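実習ノート 第7回 手持ちグリッパで記録をとるときの作法
(Rivico実習コース・配布用/担当:Ilse Bosman)

前回の座学では規則の条文ばかり読んでもらったので、今回は外のテーブルでの作業に沿って話します。教室の外に出ると急に決まりごとを忘れる人が多いんですよね。私も最初の年は、Godelieve Visserさんにずいぶん叱られました。

まず言葉から。このコースで「対象物」と言ったら、その回に掴むと宣言した物ひとつだけです。ほかは全部「周辺物」。高価でも、きれいでも、周辺物は周辺物です。宣言は記録を始める前に声に出して、用紙にも書いてください。「ボトル」だけだと後で読む人が困るので、「桂花烏龍のラベル、白いキャップの透明ボトル」くらいまで書きましょう。

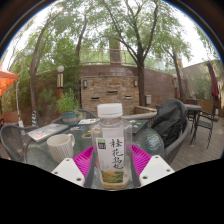
1. 近づく前に、指を開く

対象物のすぐそばで指を開き始める人、けっこういます。やめましょう! 開くのは手前の、何にも触れないところで。天板の縁より低い位置から入るなら、縁を越える高さまで一度まっすぐ上げて、それから前へ。斜めにすくい上げると、白い先端の角が縁に当たります。

それと足元。板張りのデッキは継ぎ目があるので、手元だけ見て歩くとつまずきます。立ち位置を決めてから腕を動かす、という順番を体で覚えてください。木漏れ日のまだらな光も曲者で、影の濃いところでは指の先が意外と見えにくいものです。光の条件は備考欄に「まだら」と一言あれば十分です。

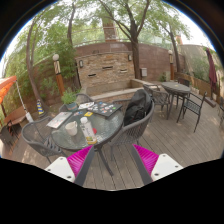
2. 対象物の両側をあける

Fallellの手順書(コース内で回している薄いほうです)の683番に、「対象物の左右に指の厚み以上の余地を確保する」とあります。数字で書いてくれたらいいのに、と毎年言われますが、指の形が班ごとに違うのでこうなっています。私の感覚では、指を開いたまま下ろして、左右どちらの周辺物にも気をつかわずに済むなら合格です。気をつかうようなら、先に周辺物をどかす。どかしたら、どかしたと書く。

マグの取っ手は特に要注意で、向きひとつで必要な幅が変わります。取っ手がこちらの作業域に向いているときは、マグごと離すか、回して反対へ向けてください。中身の有無は関係ありません。 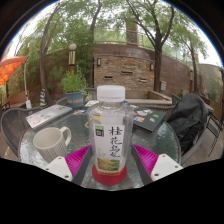
さて、掴む力の話に移ります。柔らかい指だから強く握っても大丈夫、と思っている人がいたら今日で卒業してください。透明な飲料ボトルは中身が減るほど潰れやすくなるので、底に琥珀色の液が薄く残っているだけ、というこのくらいの量がいちばん力加減を間違えやすい。満タンで練習した感覚をそのまま持ち込むと、胴がぺこっとへこみます(Darius Sârbuさんの班は一日で何度もこの音をさせていました)。肩のすぐ下ではなく胴の平らな面に当てて、リブがたわみ始めたらそこで止める。迷ったら弱いほうから。滑ったらやり直せばいいので、滑った回も消さずに残しておいてくださいね。

記録番号は通しでつけます。失敗した回を飛ばして番号を詰めるのは禁止です。361の次にやり直したなら、それは362であって「361の2回目」ではありません。ここ、レポートで毎回減点しています。

3. ラベルと私物の扱い

掴むときにラベルを指で隠さない。正面の文字が読める向きで置いて、左右から挟むのが基本です。近づきすぎたりぶれたりして下のほうの字が怪しくなったら、用紙には読めた字だけを書きます。「桂花」まで読めたなら「桂花」。知っている商品だからと残りを補うのは、記録としてはアウトです。前にPlelalvilleの合同演習でこれをやって、あとの照合がとても面倒になりました。

私物については、ノートパソコンは閉じる、画面は映さない。ふたのステッカーも持ち主がわかる手がかりになりますから、嫌な人は遠慮なく片づけてください。テープや紙のカードのような小物は、残すなら最初から最後まで同じ場所に。途中でちょっと動かす、が一番よくないです。
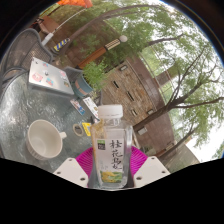

4. 次回までの宿題

・手順書の654番と683番を読み比べて、「周辺物」の範囲がどう違うか、半ページでまとめる。
・自分の班の用紙から、宣言があいまいな回をひとつ選んで書き直す。元の記述は消さずに線を引くこと。
・Drakosの点検表に沿って、指の取り付けねじの緩みを確認する。緩みがあったら自分で締めずに、Ward Bosmanさんへ。

提出は土曜日の正午まで。紙でもデータでもかまいませんが、班名は必ず入れてください。点検表の原本は私の机の横の棚にあります。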